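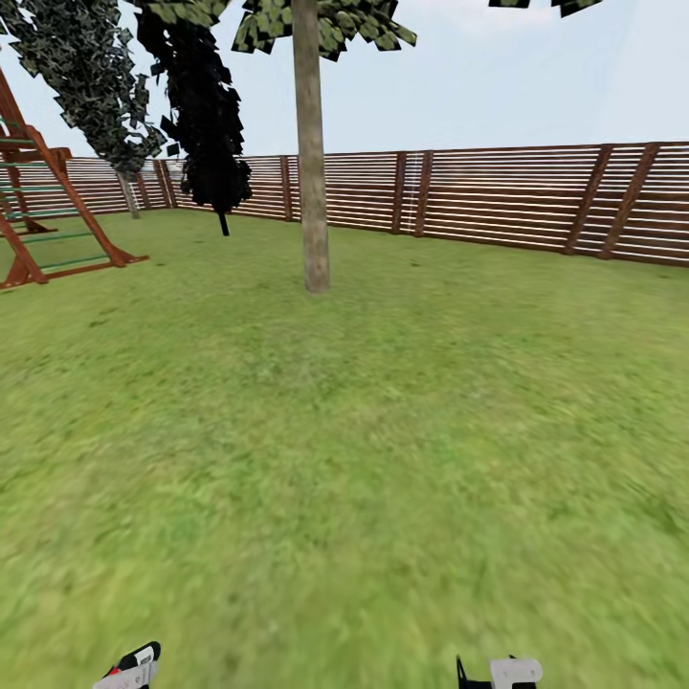
How long can a boundary stay wrong before it becomes right?

In the township of Isuta the period was 21 years, provided that the party in possession had kept the ground openly and without permission. Nelli Pitkänen had explained this to so many landowners that she no longer listened to herself doing it.

The Celley parcel was her last job for Hirvonen Survey. The file held two plats. The older one put the east line at an iron pin near the creek. The newer one, drawn in May 2000 by a firm that had since closed, put it five feet west of there and gave no reason. Both plats had been recorded. Both bore a seal.

She set the tripod over the control point, leveled it, and took the backsight. The error was within tolerance. She took it again anyway.

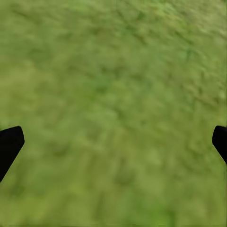 The pin was not where the older plat said it would be. She swept the locator in a widening spiral and got a signal on the third pass, then dug with a hand trowel until she struck metal. It was a hinge. She bagged it, wrote the depth on the label, and filled the hole.

Mr. Celley came out at noon and asked whose land he was standing on.

"I measure it," she said. "A judge says whose it is."

"My father moved that pin," he said. "He told me the year he died. He moved it toward us, and then he felt bad and moved it back, but he was not sure he got it right."

She wrote this down as parol evidence, with the time, and asked him to sign under it. He read it twice -- the second time with his finger under the words -- and signed. 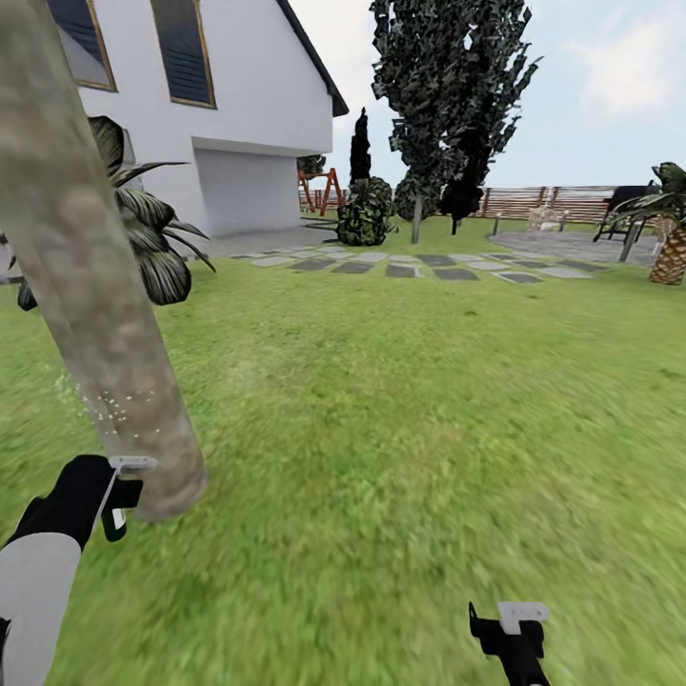 The report ran to three pages. Under "Monuments" she wrote that the original pin had not been recovered. Under "Remarks" she entered Mr. Celley's statement without comment. The county's form had a box for the surveyor's opinion of the line, and she left the cursor in it for most of the evening.

The office in Sketano opened at eight. She filed the report as number 871, paid the fee, and kept the receipt. In the box she had typed: "Line uncertain by five feet. Owner aware."

The clerk stamped it and asked if there was anything else. Nelli put the bagged hinge on the counter and asked for an evidence form.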